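November, notebook, Parsons room

Started at 8:15 with the bins still full from last night. Sorted first, cleaned second, since the last two times it went the other way and the floor had to be done again.

Streams as before: paper and card, clean plastic, cans, and residual. Residual is the one giving trouble. Weighed the four bags on the bench scale before opening them. Paper 300 g, plastic 134 g, cans 83 g, residual well past what the small pan will take, so it went on the floor scale and I have not written that number down because the floor scale needs zeroing. To do.

Opened residual on the tarp. Most of it is snack packaging and tissue, and a lot of the tissue has been pushed into or rolled up with the wrappers. People finish eating, wipe their hands, and squash the lot together. Once it is a wad, it gets sorted as one item, and it can only go to residual. Pulling the pieces apart took me longer than the rest of the sort put together. Did 35 of them and stopped.

Rule for the log from now on: if a wad has paper and film in it, write "mixed" and leave it whole. Do not write "film" because the outside is film. I went back through the October pages and found both used for the same kind of thing, some in my own handwriting. Left the old entries alone and put a pencil mark beside them.

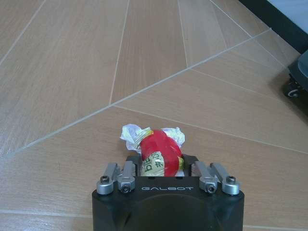 Mixed piece, red wrapper with white tissue. Logged as residual.

Printed labels are no help in deciding. Part of the text is usually folded under, and what can be read is the product and seldom the material. Glossy film and foil-lined film look alike to me when crushed. I tried the scrunch test on the flat ones (squeeze, let go, see if it springs back) and it works fine on a clean wrapper. With tissue inside it tells you nothing. Anything silvery goes down as "metallic, unconfirmed" until we have a better way.

Floor next. Swept toward the door, then under the bench, then the corner by the sink where crumbs collect. Small torn bits of tissue stick to the broom and come off again two steps later. A slightly damp cloth picks them up better. Mopped once with Proltodine at the weak dilution. Smell was gone by the coffee break. The strong dilution leaves a film, so don't use it, whatever the bottle says about heavy soiling.

Bags: the Rurkov liners are too short for the tall bin. They slip down inside as soon as there is any weight in them and then everything lands between the liner and the wall of the bin. Folded the rim over and clipped it with two binder clips, which held until lunch. The Prutum ones fit but we are down to part of a roll. Please order before it runs out, and get the tall size.

Changed the sign over the bins. Old one said "wrappers" under plastic, and I think that is where half the confusion comes from. New one says "clean wrappers only, no tissue." Handwritten for now.

Left over for next time:
zero the floor scale and weigh residual
finish separating the wads in the blue tub, or decide not to
wash the tarp
second small bin beside the table for tissue alone, try for two weeks and compare weights

Stopped at 12:40. Tongs are soaking in the sink, gloves thrown out.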